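Ustach Court Shoe: Midsole Change and Revised Sizing

Shares 27 | Comments 4

Ustach has changed the midsole compound in its Laten court shoe for the coming season. The upper pattern, lace hardware and outsole tread are carried over from the previous version. The model name is also carried over, so the two versions will sit side by side on shelves until the old stock clears. Readers buying a second pair to match a first should check the label under the tongue before paying.

The previous midsole was a single-density EVA foam, compression moulded and trimmed by hand at the heel. The new one is a dual-density part. A firmer foam forms the perimeter and the medial side of the arch, and a softer foam fills the centre from the heel to just behind the ball of the foot. The two are bonded under heat before the outsole is attached. Ustach gives the weight of a finished men's 9 as 354 grams, with the standard sockliner fitted.

Theresia Gisler, who manages footwear development at Ustach, said the aim was lateral stability. "The old foam compressed evenly, and on a hard cut you could feel the foot travel over the edge. The perimeter is now stiff enough to hold the upper in place. The centre is close to what people already know."

The trade-off is a longer break-in. Our pair was noticeably firm under the outside of the forefoot for the first three sessions and settled after that. Wearers coming from a running shoe will find it hard. Wearers coming from an older court shoe with a rubber cupsole probably won't remark on it. 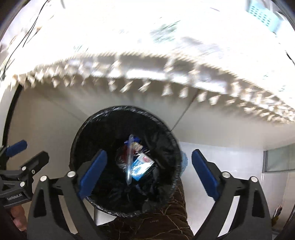

Sizing

The last has been altered in one respect. Volume over the instep has been reduced, and the eyestay has been moved slightly toward the centre line to suit. Length and forefoot width are unchanged on paper. In practice the lower instep pushes the foot forward a little, and a wearer with a high arch may want to go up half a size. A wearer with a flat or narrow foot should stay put.

Half sizes run to men's 12, then whole sizes only. The women's range uses the same last, graded down, and there is no separate women's width. A wide fitting is planned for April and will be offered in the neutral colours first. Ustach has not said whether the wide fitting will use the same dual-density part or a re-tooled one. The distinction matters, as a wider upper on the existing midsole would overhang the firm perimeter and cancel much of the benefit.

Colours and materials

There are four colourways at launch: bone, slate, a dark olive and a white with a gum outsole. The first three use a brushed suede toe overlay on a mesh base. The white uses a coated leather overlay, and the coating makes it stiffer across the toe box – something to allow for if you are between sizes. Suede pairs should be brushed dry and kept out of the washing machine. The coated leather can be wiped down with a damp cloth and a mild soap.
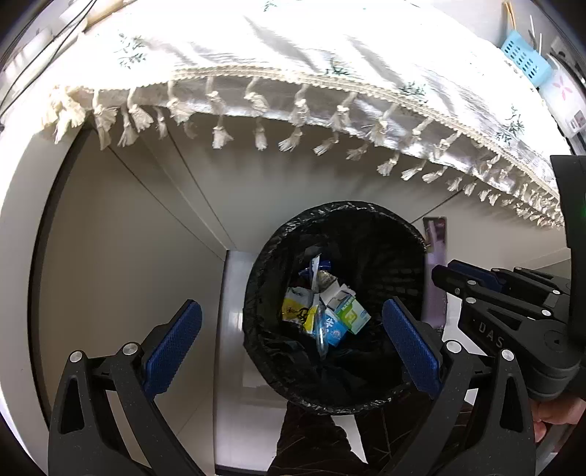 The mesh is a tighter weave than before and lets less air through. On an indoor court in a warm hall, the difference was apparent by the end of a session. It should wear better at the flex point, where the previous mesh was inclined to fray along the edge of the overlay. Reinforcement has also been added behind the lowest eyelet on each side, in the form of a bonded film on the inner face. It can't be seen from outside and adds no bulk that we could feel.

Laces are flat polyester in both versions. The sockliner is glued at the heel only and can be lifted out without damage, so orthotic wearers are reasonably well served. Removing it gives back a portion of the lost instep volume.

Stockists

Flullton has the full men's run in store and online, with the women's sizes to follow. Carré is taking bone and slate only. Both retailers are still holding the single-density version in odd sizes at a reduced price, and it remains a sound shoe for casual wear or light training. The quickest way to tell the two apart is by pressing a thumb into the sidewall at the heel. The old foam gives readily and the new perimeter does not.

Exchanges between versions are being handled at the retailer's discretion. Flullton will swap unworn pairs with a receipt and charge the difference. Carré asks that pairs come back in the original box and will process them in store on any day but Friday, when its stockroom takes deliveries.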